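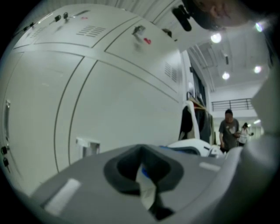
So I finally have a locker again! Two of them, if you count the little compartment up top, and I do count it because that's where the snacks live.

Those of you who have been reading for a while know I spent most of October hauling everything I own back and forth in a tote bag. Shoes, charger, lunch, the big sweater, the other sweater. Elaine Godoy, who sits across from me, told me I looked like I was moving out every single evening. She wasn't wrong.

The lockers are the big white metal kind, a whole bank of them, with short doors along the top and tall ones underneath. A couple of the top doors have vent slots in them and I was weirdly set on getting one of those (gym shoes, enough said). I missed out. Josué got there first and has been smug about it ever since.

Anyway, the tall part. My coat goes in full length, which is a luxury after years of stuffing it on top of a filing cabinet. I put a cheap tension rod across the inside and hung two hooks off it – one for the tote, one for the umbrella I always forget. The bottom is just shoes and a folded towel. I tried one of those stacking shelves and took it right back out again because my boots wouldn't stand up.

Up top I've got tea, crackers, hand cream, a spare pair of socks and a tin of 200 paper clips that I will never finish in my lifetime.

The one thing I haven't solved is the key. It's small and black and so is everybody else's, and plenty of people just leave theirs hanging in the lock. I've tied a bit of green yarn on mine for now. It already looks ratty, so if you have a better idea, leave it in the comments – I'm also taking suggestions for magnets that will really hold up a mirror on a metal door, as mine slid down twice this week.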